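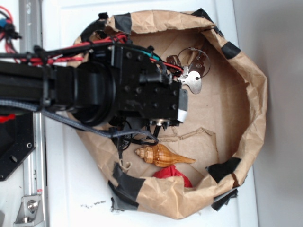 **Figure 1.** Arm over the opened paper bag, with keys and a shell on the bag floor.

## 3. Teleoperated Demonstrations

The bag task was the last of the Altlow set and the only one recorded entirely by remote control. Hand guiding was tried first. The operator's forearm kept blocking the fixed camera, and pushing on the wrist block shifted the cable bundle enough to disturb the joint readings at low speed. From Aug 31, 2020 on, all bag demonstrations were driven from the Niven handset at the second bench.

### 3.1 Setup

The arm is mounted next to an aluminum extrusion rail beside a white table. A brown paper bag is opened wide, and its rim is rolled outward and held with black tape. Without the tape the rim crept inward and caught the gripper during descent. Objects include a set of keys, a spiral seashell and a red cloth.

### 3.2 Procedure

Each episode starts with the gripper above the bag. The operator lowers it, closes on the named object, lifts clear of the rim and returns to the start pose. Joint positions and gripper state are logged with the camera stream by the Vollside recorder. Episodes are capped at 39 seconds.

We recorded 300 episodes and kept 190. Most rejected episodes were timeouts on the keys, which lie flat and give the fingers little to close on. Another 11 were dropped for clock drift between the handset and the recorder.

### 3.3 Operator effects

Callum Pringle drove most of the shell episodes and approached steeply. The other operators came in at a shallow angle — slower, with more contact against the paper. The two styles were not balanced across objects, so the policy results in Section 4 should be read with that in mind.

Wires hanging under the gripper can reach the bag floor before the fingers do. A shorter harness is planned for December.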